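Sernby sets equipment budget for handheld grippers, opens order book to labs

December 8, 2020

FOR IMMEDIATE RELEASE

Sernby said today it will buy handheld grippers ahead of any new robot arms in its next budget year, and that partner labs can order on the same terms. The plan covers 157 handheld units. Arms are on hold until July, when the numbers get looked at again.

The order goes to Karunaratne, which builds the Kisus handheld gripper. Two rounds of delivery. First round ships to Sernby's own training rooms, second round to partner labs that sign up in time.

"We kept pricing arms and then finding out what went around the arm," said Lerato Fourie, head of purchasing at Sernby. "Mounts, fencing, a service contract, floor work. The arm was the easy line on the sheet. Grippers a person can hold, we can put in a room and start."

Price per pair is $3,000, markers and charging leads included. Spare jaws are extra and are sold in sets. Sernby is asking labs to budget by the pair and not by the single unit, as most of the tasks on its list need two hands. Labs that only want one can still have one, but delivery will be in the second round.

Training rooms will be set up in ordinary office space. No special flooring, no cage. Sernby's planning sheet asks for a clear patch of floor, a desk close by, power within reach and a place to park a stand. Labs should plan on a second seat in each room as well, for whoever is looking after the cables and the recordings.
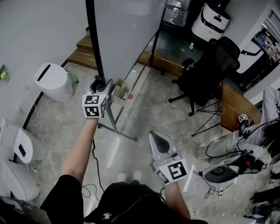
How soon does a lab need to commit money to get first-pick delivery?

A signed order form is enough to hold a place. Payment is due when the units ship, and a lab can cut its order once before then without a fee.

The budget also sets aside money for things that usually get left out. Cables, power strips, replacement markers, storage boxes, a spare stand per room. Imogen Garside, who wrote the planning sheet, said the small items were what held up the last round of purchases. "We had grippers on a shelf and no leads. Thats a silly way to lose a month."

Software is a separate line. Sernby will use Vuda, a recording and review package, under a site license that covers all training rooms. Partner labs can buy into the license or bring their own tools. File formats are listed in the order pack – please check them before signing, returns on software are not accepted.

Sernby's target for the first stage is 2,004 reviewed recordings. Labs taking part are not given a quota, but will be asked to report once a quarter on what was bought, what was used and what sat in the box.

"I'd like the unused list most of all," said Telmo Valcárcel, program lead. "It tells us what to take out of the next order."

On robot arms, the company is not ruling anything out. Three suppliers have been asked to keep their quotes open. A decision will depend on how much of the recorded work turns out to be worth automating and on what service costs look like by then. Labs with arms already on order should go ahead as planned, Sernby will not ask anyone to cancel.

Leasing is availible for labs that cannot make a capital purchase this year. Terms are 12 or 24 months, with the option to buy at the end. Repairs are covered during the lease, lost parts are not. Leased units get swapped out if Karunaratne changes the jaw design.

Order packs include the planning sheet, price list, lease terms and a blank budget table that can be dropped into a grant application. Ask for the grant version if you need costs split by year.

Press contact: Adoración Toledo, Sernby communications office
Orders and leasing: Iñaki Requena, Sernby partner desk

– ENDS –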